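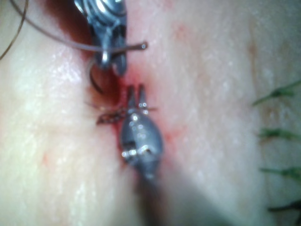
Needle pose, again

March, late. Got in before seven and had the pad cut and clamped by the time the kettle had boiled. The new pose estimator went in last night, so today was its first go on tissue. Up to now it has only seen replayed recordings, where it can't do any harm.

The trouble we are trying to fix is the regrasp. The planner can push a needle through well enough, but when the driver picks it up again afterwards it is always held a little differently from what the planner expects. A few degrees of roll at the jaw is a couple of millimetres at the tip. The old code took the pose once, at the moment of grasp, and trusted it from then on. The new code keeps refitting the arc while the arm is moving, using the wrist view when it is close and the overhead view when it isn't.

Started with the knot already down and the driver holding the needle for the next throw. First thing I noticed was that the fit from the wrist view was slow to settle. There is thread looping about up there, brownish and out of focus, and the segmentation kept wanting to call part of it needle. Both are thin, curved things, so I can see its point. I put the old width filter back in, which we took out at Hurnberg when we thought the network didn't need it. It does need it. With the filter on, the fit settled in under a second and stayed put.

Then shadows. The grasper throws a soft one over the tissue when it comes in low, and the edge of it moves when the arm moves. The tracker takes that as tissue motion and shifts the entry point to match. I have masked out a strip either side of the shaft using the joint angles. It is a crude fix but it costs nothing to run. Dutlow would want it learned from data and I expect they will say so at the next call.

Collected 28 approaches before lunch. An approach only, no bite: bring the tip in over the near edge of the wound, hold, back off. In 22 of them the tip error at the hold was inside the limit. The others were nearly all the same fault, the overhead fit flipping the needle so that it thought the point was at the swaged end.

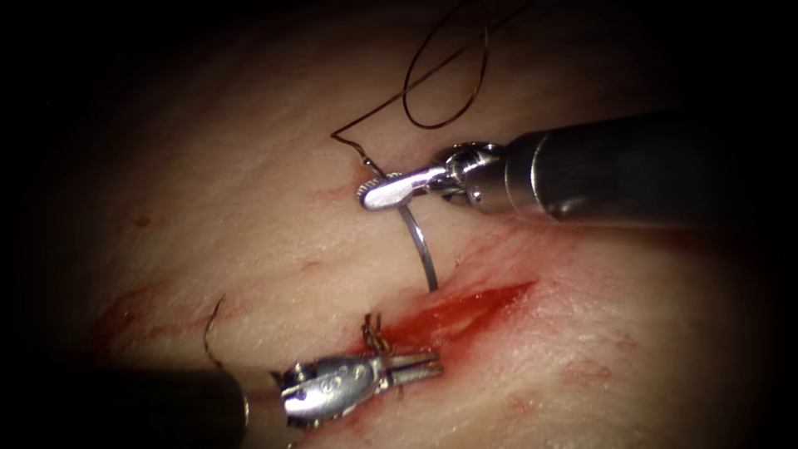
The flip is an old friend. An arc seen from one side has two readings and the only thing to tell them apart is where the thread comes off. So after lunch I wrote a check that looks for thread close to the jaw and picks the reading that agrees with it. It works when the thread leaves the needle cleanly. When there is a kink in it the line detector gets two short pieces at a sharp angle and picks whichever is brighter. I have made it take the piece nearer the jaw, and added a term to the cost so that a flip between one frame and the next is expensive. I should have done the second part a year ago.

Also lost an hour to the clocks. The two cameras were drifting apart, and the merged pose lagged whenever both arms moved together. Restarted the sync service and wrote a line in the log to warn me if it happens again. The Zudavix tool would have caught it but I had left it switched off to save memory.

Labelled frames now stand at 1,104. I want more with blood across the cleft, as the edge finder is still poor there. It draws the wound too wide where the pink spreads out, and the planner then starts the bite further back than it should.

Left for tomorrow: rerun the approaches with the flip check on, same seeds. Then let it take one real bite at reduced speed with my foot on the pedal. Send Bansal the timing plots. Buy milk.

Comments (3)

threadcounter
Which end do you measure the tip error from, the fitted arc or the raw tip pixel? We found they disagree quite a lot when the tip is dark against the tissue.

reply from the author
Fitted arc. I keep the raw tip as a sanity check and log the gap between them.

oldservo
The shadow mask is fine. We have been running one like it for years and it is still marked temporary.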